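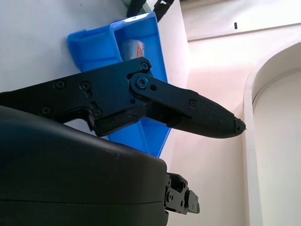

Gripper finger, with the patterned pad at the tip

Re: [thyroid-list] Tablets in the morning, and the coffee question

On 10/30/09, Tsegereda Workneh wrote:
> Dear all,
> I have taken thyroxine for four years and my dose was always the same.
> In October my TSH came back higher than before and the doctor at the
> Admasu clinic wants to increase the tablet. But I did change one thing
> in summer: I drink my coffee at once when I wake up, together with the
> tablet, and at breakfast I take calcium (Plurkix, 900 mg per day in two
> parts). Can this be the reason? I do not want a bigger dose if it is
> only my bad habit. Also I take vitamin D, 3,000 units. Must I stop it?
> Tsegereda

Dear Tsegereda, dear list,

I am not a doctor, I am only a patient for many years who worked some time behind the counter of the Floser pharmacy in Cunia. So please take my answer to your clinic and ask there before you change anything.

Yes, both things can be the reason. Calcium holds the thyroxine in the gut and a part of it does not come into the blood. We always told customers to leave four hours between them. Iron tablets do the same, and some medicines for the stomach also. Coffee is a smaller problem than calcium, but with some people it is enough to move the result. I wait one hour before I drink mine. In the beginning this was a very long hour.

The vitamin D alone is not known to disturb the tablet, as far as I have learned. But look on the back of the packet, many of these products have calcium inside and it is written quite small. If 3,000 units is what your doctor told you, I would not stop it by myself. I would only ask if it should be measured.

About your calcium: do you need all of it from tablets? My own doctor counted with me what I eat in a normal day and we came to 700 mg from food alone, mostly yoghurt and hard cheese. After that I took much less in tablets, and I take them with the evening meal.
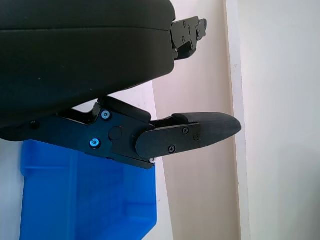

Black housing with the upper finger, four small screws

What I would ask the clinic in your place is this. Can you first correct the times, keep the old dose, and repeat the test after six to eight weeks? The TSH is slow, so it has no sense to test after ten days. Go to the same laboratory if it is possible, and in the morning. I take the tablet after the blood is taken on that day, but here the doctors have different opinions, so ask yours. And if you feel ill, very tired or cold, do not wait for the eight weeks.

There is also the possibility to take the tablet at bedtime, three hours after the last food. I know two people who changed to this and are content. For me it did not work well, I forgot it too often.

One more question: did the pharmacy give you another brand in summer? It happened to me in 2006 and my result changed, although the number on the box was the same.

We are now 237 on this list, so surely somebody has had the same with Plurkix or a similar calcium. Please write to the list and not only to me.

With kind regards from Cunia,
M.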